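4th March -- Drondadell save bug, bench notes

Picked up where Marilou left off. Cartridge build 509 on the Kondura handheld, docked and undocked. Problem as reported: player finishes the lighthouse chapter, save icon spins, returns to title, and the slot shows the chapter before. Doesn't happen every run, annoyingly.

Setup this morning. Two handhelds, same firmware. Unit A fresh profile, unit B using Marilou's old profile with all her junk in it (sorry Marilou). Wifi off on both to start. Cloud backup off. Autosave on, default interval.

Unit A -- clean. Played the chapter through, skipped every cutscene I could, saved fine. Again without skipping, fine. Again but docked mid-cutscene, fine. Starting to think I was wasting my morning.

Unit B -- lost the save first go. Slot went back to the harbor. Same again after a full power off. So it's the profile or somthing in it.

Copied the save block off unit B before touching anything else. File is 3,677 bytes. Edgardo's format notes say the header should give the length and it doesn't match, header is short. Game reads what the header says, decides the tail is garbage, drops back to the backup slot. That explains the old chapter showing up. Does not explain why header is short.

Tried:
-- deleting the photo mode album. No change.
-- deleting the second profile on the same unit. No change.
-- clearing the map pins. Saved OK!! Put pins back by hand, failed again.

So map pins. She has a lot of them, all over the marsh. Took them off a few at a time. It goes wrong at 30 and over, under that it's fine. Checked by putting 30 pins on unit A's clean profile and got the same failure, so profile is off the hook. Harbor and marsh maps both do it. Haven't tried the caves, can't get there quickly without the debug menu and the debug menu is switched off in this build (why?).

Lunch late. Mark Anthony wanted the dock back for the Plarier demo, so the afternoon is handheld only. Charging off the wall brick.

After lunch: looked at where pins get written. They go in after the header length is worked out, into a little block that was sized for the old pin limit. Nobody raised the block when the limit went up last August. Efthymia's change note from then only talks about the menu side, the pin icons, and the new scroll bar. Not blaming, I reviewed it.

Fix, first attempt: work out the length last. Obvious. Compiles, saves, loads. But old saves written with a short header still load the backup, so anyone already hit stays hit untill they play the chapter again. Might be able to rescue them, the tail is still there in the file, just ignored. Read to end of file, check the checksum on the tail, use it if good. Only do this when the lengths disagree. Left a stub in for it, not written yet.

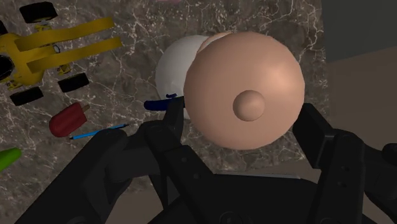 Erlinda read the above over my shoulder and is not keen on the rescue idea, she says if the tail checksum passes but the pins in it are from an older map version we'd be loading people into walls, and she would sooner show a message and let them pick which save to keep. Fair. Asked her which wording and she said keep it short, no error codes. She also wants it tested with the language set to something other than English because the pin names are longer.

Went back and checked, map version IS in the tail, so could refuse on that. Will put both options to Edgardo.

Still to do
-- caves map
-- pins with long names, try Portugese first since Nogueira did those strings and they run longest
-- pull the card out during the pin write (use the scratched card, not the good one)
-- cloud backup on, wifi on, both units
-- ask for debug menu back in the next build

Unit B is in the drawer with the bad save still on it. DO NOT wipe it. Unit A can be wiped whenever. Battery on B was low when I put it away, someone please plug it in if you're in before me.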